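4. Bench Build and Harness Insertion

4.1 Bench

Everything in this section was built on shared space at Kunora, on a bench that goes back to general use when we leave. That drove most of the choices. No bolts through the tabletop that we couldn't pull in an evening, no safety cage, no overhead gantry. The rig (Fleda from here on) is two arms on opposite sides of one white tabletop, parallel grippers, small cameras at the wrist, fixed cameras for the wide views. Control code is Indell, our own, a thin layer over the vendor drivers. It does three things we care about: keeps the clocks together, logs both arms in one file, and refuses to move one arm into the volume the other has claimed.

The table is joined panels with a seam. Didn't think it mattered. It does, a little. The panels flex separately when someone leans on one, so a board placed on one side of the seam and an arm calibrated off the other drift apart by more than the connector will tolerate. Fix was dull: recalibrate against the board itself at the start of every block, and ask people not to lean.

The workpiece is a populated circuit board, called the Thomas board in our logs after the project it was salvaged from. It sits in a gray surround and takes a wire-to-board plug along one edge. Plenty of tall parts near that edge. Approach from straight above is blocked for some grasp poses, so the wrist comes in low and close to level, and most of the work in 4.2 is about
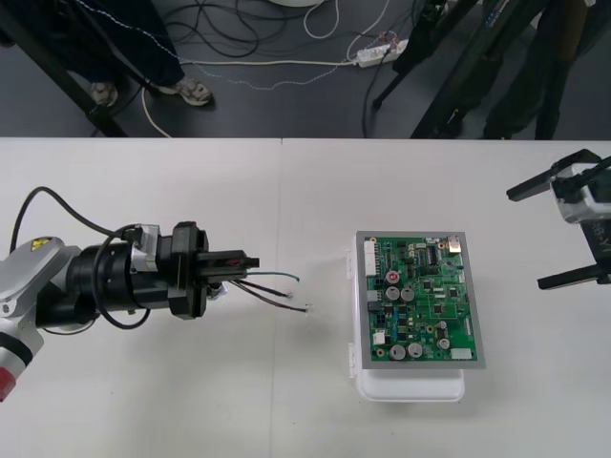
keeping the wrist level while the cable pulls on it. A harness isn't a rigid peg. Standard peg-in-hole code assumes that where the gripper goes, the tip goes, and with loose wire that is simply wrong. The wires spring back, they twist about the grasp, they catch on anything with a corner. We tried modeling the harness as a chain of short stiff links and dropped it after a week. Too slow to fit on our machine and the parameters changed every time the wires had been bent.

What we do instead: grasp as near the working end as the fingers allow, move slow, and look again before contact. Wrist camera looks, estimate is updated, arm moves 2 mm, repeat. Crude. Works better than anything cleverer we had time for.

4.2 Insertion

Each trial has the same stages. Pick the harness off the table, bring the plug to a pre-insert pose beside the board, align, push, release, tug test. The time limit is 180 seconds per trial, from first motion to the end of the tug test. Anything over is logged as a timeout and counted as a failure even if the plug is obviously in. We argued over this and kept the strict rule because otherwise the operator ends up deciding what "obviously" means.

Push is force limited. The limit was set by hand on a dead board, raising it untill the plug seated and then backing off. We do not claim it transfers to other connectors. Side load is the one to watch: axial force looks fine on the plot and meanwhile the housing is being levered sideways on its header. Indell aborts on side load first, axial second. 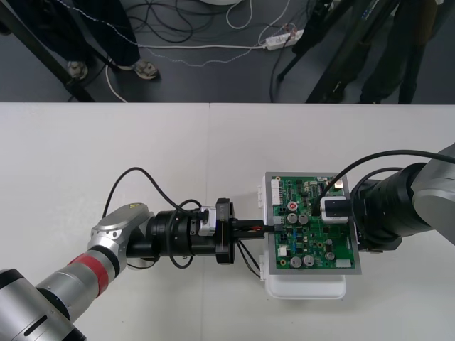 Bracing was the late addition and the one we would keep if we had to throw out the rest. Without a brace the board shifts when pushed, the fixture being light and only resting on the table. Shift it a little and the alignment from the last look is stale. We considered clamps, but clamps block the cameras and have to be redone for each board position. So the plug and the board have to be thought about together, and by different arms. With the black connector in the left arm's fingers and its nose into the left edge of the board, the thin black wires below the gripper have slack to hang in, and we want that slack; a taut wire there puts a sideways pull straight into the housing. We added a slack check before the push for exactly this case. It is a simple one, a region under the fingers where wire should be visible, and it fails on dark backgrounds. On a white table it is fine.

Order of release also matters more than expected. Insert arm opens first, waits, backs out along the approach line. Only then does the bracing arm lift. Do it the other way and the inserting fingers drag on the housing as they open, with nothing resisting.

Cable dressing on the arms themselves: still bad. The service cables need enough loop for full wrist rotation, and that same loop swings into a camera view or over the workpiece. We cut the allowed wrist range in software and shortened nothing. A cable guide is on the list.

4.3 Picking up the free end

The board end of the harness is only part of the job. At the other end of the wires is a small metal panel connector, and that end tends to lie wherever it fell. Heavier than the plug. If it slides, the whole bundle goes with it, and in early runs it slid often, usualy while the arms were busy at the board.

The gripper opens to 85 mm, which is far more than needed for a part this size. We start the pick at a wide opening anyway, then close in steps while watching the part between the fingers. Costs time. But a wide opening forgives a bad pose estimate, and pose estimates on shiny metal are bad. Reflections move when the wrist moves, and the detector happily follows the reflection.

When the plug is already in the board and the free end still has to be picked, the planner has an extra constraint: no motion that would tension the wires. We approximate it with a sphere centered on the plug, radius set from the laid-out wire length minus a margin. The arm may not carry the free end outside the sphere. Loops and small coils in the wires make the real reach shorter than the sphere says, so the margin is generous. Could be done properly with wire tracking. Wasn't. 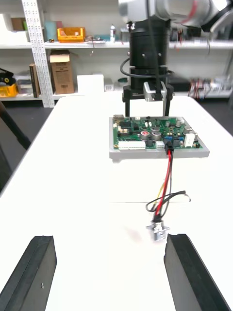
4.4 Wrist camera view and what breaks it

Most alignment is done from the wrist cameras, as the fixed views lose the contact area as soon as an arm reaches over it. The wrist view has its own troubles. The fingers always take up the bottom of the image, and a part that is about to be grasped is by definition near them. We mask the fingers with a fixed template per opening width. Template goes stale if a finger gets bumped or swapped. Check it at the start of each block, same time as the board calibration.

Motion blur is the second one. Even at our slow speeds a reading taken mid-move is worse than one taken after a short stop, mostly on thin wires and on the rim of the metal part. The pause in the look-move loop is there for this and nothing else. Exposure was locked after the auto setting kept chasing the white tabletop and turning every black part into one blob. 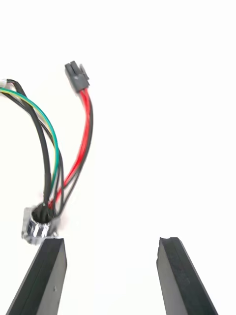
Figure 1. Wrist camera, free end of the harness near the left finger. Photo: the authors, Kunora bench, 20/07/2026.

Color helps less than we hoped. The red pair is easy to follow against white, and the green wire too, but the black wires cross over others and one another, and after a crossing the tracker guesses. Pale yellow on white is close to hopeless with the exposure locked. We ended up using color only to decide which side of the bundle is which, then going by the outline of the plug and the socket flange for pose. Both are roughly rectangular from most angles and the outline survives some blur.

The plug in the air is its own problem. Unsupported, it tilts however the wires want. For the re-grasp we wait for it to settle, take the pose, and go. If it hasn't settled, put the whole thing down flat and start over. Putting it down is nearly always quicker than chasing it, though the time still counts against the limit.

4.5 Trial protocol

One block is 60 trials, same harness throughout, board moved by hand between trials inside a marked area. Operator resets the harness by dropping it, not placing it. Bent wires are left bent. We don't straighten between trials and don't swap the harness unless a contact is damaged, in which case the block is discarded and rerun.

Failures are tagged by stage: pick, align, push, release, tug. One tag only, the earliest. Tags go in by hand right after the trial, before the next reset, and the logs are checked against the fixed-camera video afterward. Where tag and video disagree the video wins.

Not controlled: room light, people walking past the bench, temperature of the drives. Earlier blocks from November used an older finger set and no brace, and are kept out of the tables in Section 5.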